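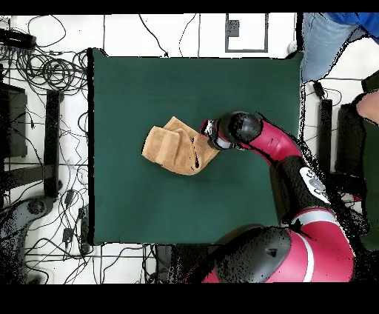

Progress report: evaluation of the Neltetti folding kit
Reporting period: March through June
Prepared by Manikandan Nair, Atham
For: Brusus equipment program

Summary

The program paid for a six-month evaluation of the Neltetti kit as a possible purchase for the linen rooms at the Bakhtiari sites. We are four months in. The single-towel work is done and the numbers are below. Washcloths are under way. Fitted sheets have been dropped from the plan, as agreed on our April call.

Our view so far is that the kit does the basic job at a pace that is too slow for the larger sites and may be acceptable at the two small ones. We are not ready to recommend a purchase.

What was tested

The kit comes as folding software, a calibration set and a year of support. It runs on an arm the customer already has. We ran 952 towel folds from a flat start and scored each one against the sheet in Appendix A. A fold passes if the corners are within 30 millimeters of each other and the stack holds its shape when it is lifted by hand and set on a shelf.

Results

The pass rate from a flat start was 82 percent. Most failures came at the last fold, when the arm has to press down on several layers at once. If the pressure lands too close to the edge, the top flap slides and the stack opens up on one side. The vendor sent a software update in May that lets us set the pressing point by towel thickness. It helped with the thin bath towels. We saw no clear change with the heavy ones.

A crumpled start is a separate problem. The kit has a flattening routine, but it gives up often and asks for an operator. We have left those runs out of the pass rate and will report them on their own at the end.

Setup and support

Installation took longer than the vendor's guide says. The guide allows one afternoon, and we needed most of a week, largely for calibration. The guide assumes a fixed table, and the section on working at floor level is two paragraphs long. Support answered our emails within a day in nearly every case — the one exception was a licensing question that went back and forth for most of April.

Cable routing is not covered at all. Any site that buys this will need a plan for it before the arm goes in, and we suggest adding the work to the cost estimate.

Costs

We have spent $2522 on consumables and spare parts to date. That covers replacement finger pads, towels and a second work mat. Finger pads wear faster than we budgeted for, and I expect to go over on that line by the end of the evaluation. The other lines have room to cover it.

Next steps

Finish the washcloth runs. Repeat the heavy towel runs with the new pressing settings, using towels that have been through the Bakhtiari laundry instead of new ones. Get a written price from the vendor for two sites and for five.

One decision is needed from you. The support contract can be extended for the crumpled-start work, but the vendor wants an answer before the end of the month. I would extend it. Without their help we would be tuning the flattening routine on our own, and the results would say more about us than about the product.

Appendix A (scoring sheet) and Appendix B (run log) are attached separately.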